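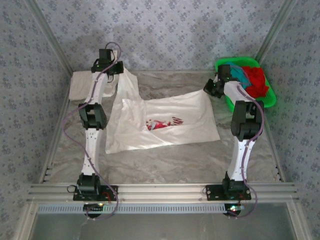
Ottilie Branthwaite
Communications Lead, Cerkel

For immediate release
2 Sep 2024

Cerkel asks what small firms really get for their award entry fees

HULUNMONT – Marketing consultancy Cerkel has published a review of paid business awards, and it does not recommend that most small firms enter one this year.

The review, Menen, is based on replies from 205 owner-run businesses in and near Hulunmont, among them cafés, bookkeepers, dog groomers and a good many coaches. All had paid to enter at least one award. They were asked what it cost them, what they were promised and whether a single customer had ever mentioned it.

Few could point to one. Many said they felt more confident afterwards, and Cerkel does not doubt it, but confidence is a costly thing to buy by the category. The entry fee was often the smallest part of the bill. Winners were then offered the dinner, the table, the trophy for the second director and the right to use the logo for another year.

"Award-winning" appears on so many websites that readers have stopped asking which award, and from whom. We looked at our own website before writing this and took the phrase off two pages, as we could not say with a straight face what the award had been for.

Menen does not claim that every scheme is a poor one. Some publish their judging notes, and some charge nothing to enter. It also has limits of its own. The firms chose to reply, and people with a grievance tend to reply first. We have no way of knowing how sales would have gone without the award, and neither do the organisers who say that sales will rise.

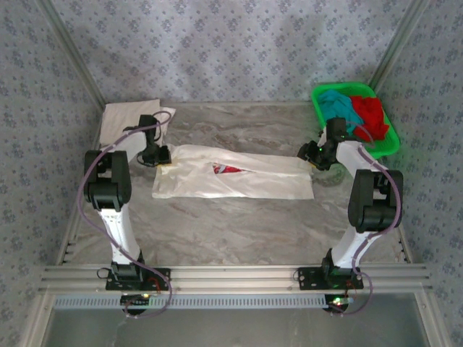 Questions to ask before paying

The review ends with seven questions for owners to put to an organiser in writing. They include how many entries there were in each category last year, who the judges are, whether judges are paid, and what a finalist has to buy in order to be named at all. An organiser who will not answer by email is unlikely to be more open on the phone.

Cerkel has also dropped award entries from its own Mercado package for new businesses. Clients who still want to enter can have help with the form, charged by the hour, after they have been shown the review.

Availability

Menen is free to read and no email address is needed to get it. Printed copies can be collected from the Cerkel office in Hulunmont. A shorter follow-up on paid "best of" listings is planned for November, if enough firms are willing to share their invoices.

About Cerkel

Cerkel is a marketing consultancy working with small and owner-run firms. It sells advice, so readers should weigh its views on other people's fees with that in mind.

Ends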